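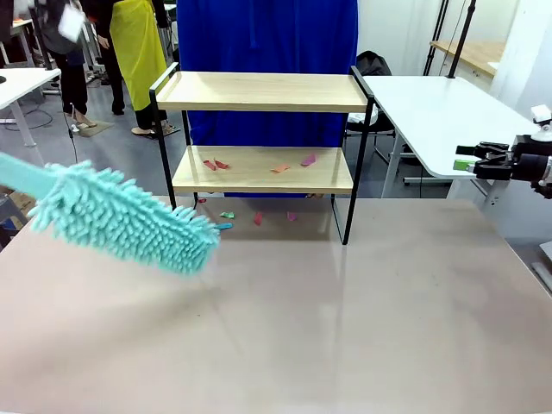
The dusting routine for the Gilmartin arms now runs from the shared configuration, and the Sunurdale workshop is ready to answer the points raised on this list concerning clearances, the tool holder and the use of the bench. The current arrangement uses the two-tier shelf with the black metal frame, with scraps of colored paper laid on the lower board and on the tabletop beneath it, and the teal microfiber duster in the left arm. Members who worked with the earlier setup should note that the space under the lower board is now part of the task. The previous instructions covered the boards only and should be discarded.

For the benefit of members who have joined since October, the message to which this is a reply is quoted in part.

On December 30, 2020, Merike Adomaitis wrote:

> Members of the Keltdale workshop have read the build notes and
> wish to raise the following before we commit bench space to a
> second pair of arms.
>
> First, the notes give a reach for the left arm measured to the
> fingertips. With a duster in the grip the working length is
> greater, and our members could not find a figure for it. Two of
> our test runs in Prurnum ended with the tool passing through the
> leg of the simulated shelf. We would ask that the tool length be
> written into the configuration file and kept there.
>
> Second, we are not persuaded that a soft duster is a suitable
> first tool. It bends, it spreads when pressed, and the software
> has no model of either. A plain block of foam would be easier to
> describe and cheaper to replace.
>
> Third, we ask whether the right arm is required to hold anything
> while the left arm is dusting. If it is not, we would prefer that
> it be parked and its motors switched off.
>
> Finally, please state who is responsible for the bench during a
> run, and whether the stop switch is to be mounted or handed from
> one person to the next. The notes say both.
>
> Merike Adomaitis
> for the Keltdale workshop

The points are taken in the order in which they were put.

1. Tool length

The Keltdale members are correct. The reach given in the notes is the reach of the bare gripper, and it should have been labeled as such. Ivars Uibo has added a separate entry for the tool, measured along the handle from the grip to the end of the soft head, with the head hanging freely. Prurnum reads the entry at startup and will decline to run if it is blank. Each workshop must measure its own duster. The handles differ, and the position of the grip on the handle matters more than we had allowed for. We have marked ours with a pencil line so that the duster goes back into the gripper at the same place.

The collision with the simulated leg has a second cause. The shelf model in the shared folder was drawn with straight legs and no feet. Algirdas Ozoliņš has redrawn it from the actual unit, including the looped feet and the raised rails at the ends of the upper board. Please delete the old model. Loading both together will not produce an error message, and the planner will use whichever it finds first.

2. Choice of tool

This question was discussed at some length at Sunurdale and the members were divided. The foam block is easier to model. Against that, it catches on the edge of the lower board, and when it catches, the full load goes to the wrist. The long soft strands of the duster give way before the wrist does. For a home-built arm with printed housings at the elbow, we consider this the safer choice, and we propose to retain the duster through the end of the present work.

We accept that the software has no proper model of the soft head. As an interim measure, Prurnum treats it as a solid cylinder during travel and ignores the outer part of it during contact. Keltdale is free to test foam on its own bench, and we would be glad to have the results, provided that the two sets of logs are kept in separate folders.
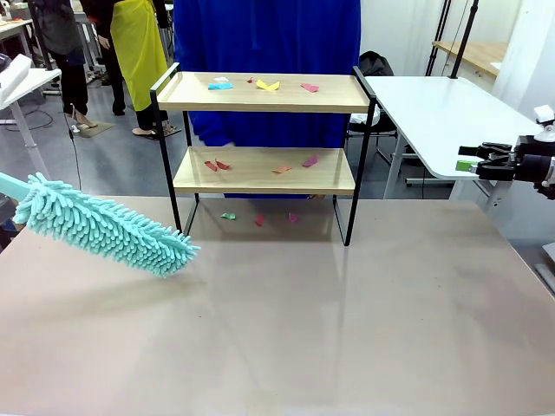 Paper for the test should be cut from ordinary colored sheets. Pieces may be flat or folded. Folded pieces move more readily and should be placed on the upper board, away from the rails, until the settings for light contact have been agreed. Please do not use glitter, sawdust or flour. A member at Keltdale suggested flour in October, and the joints of these arms are not sealed against it.

3. The right arm

The right arm is not needed for the dusting stroke. It does need to remain powered. The two arms share one supply and one calibration sequence, and switching off the right arm's motors causes it to sag, after which both arms must be calibrated again. The agreed practice is that the right arm holds its position at its own side of the bench, clear of the shelf, for the whole of the stroke. It may hold a small item during that time. A grip on a small item has shown us two faults in the finger linkage that an empty gripper would have hidden, and both are described in the revised notes.

Members building the right gripper from the October parts list should check the screws behind the jaws. The list gives a length that is too short by 2 mm. Siiri Jankauskaitė has corrected the list and will supply the proper screws from the Sunurdale stock to anyone who asks before the stock runs out.

4. Responsibility for the bench

One person is responsible for the bench during each run and holds the stop switch. The switch is handed over only between runs, and the handover is entered in the log. The sentence in the notes describing a mounted switch referred to an older bench and has been removed. Other members may be present in the room and may stand behind the bench, but they should remain beyond the reach of both arms until the person with the switch has said that the run is over. Paper is to be laid out and collected with the arms at rest.

Cables crossing the floor should be looked over before the first run of the day. The workshop does not consider tape a permanent arrangement, and Algirdas Ozoliņš is obtaining prices for floor covers for both sites.

5. Matters outstanding

The stroke along the lower board is still too fast at the turn. Ivars Uibo has reduced the limit, and a full pass over both boards now takes about four minutes, which some members consider slow. No decision has been reached. Those who wish to comment should run the revised settings at least three times first and attach the logs.

The passage from the lower board to the tabletop beneath it is handled as a separate motion and must be started by hand. We intend to join the two motions when the new shelf model has been in use at both workshops for a reasonable period.

The Keltdale members have asked for the drawings of the wrist mount. These were sent to the list once already but appear to have been removed by the size limit. They will be sent again in two parts. Please do not reply to the whole list with the attachments included.

Corrections to any of the above should be sent to the list under the present subject line.

Reet Lūse
for the Sunurdale workshop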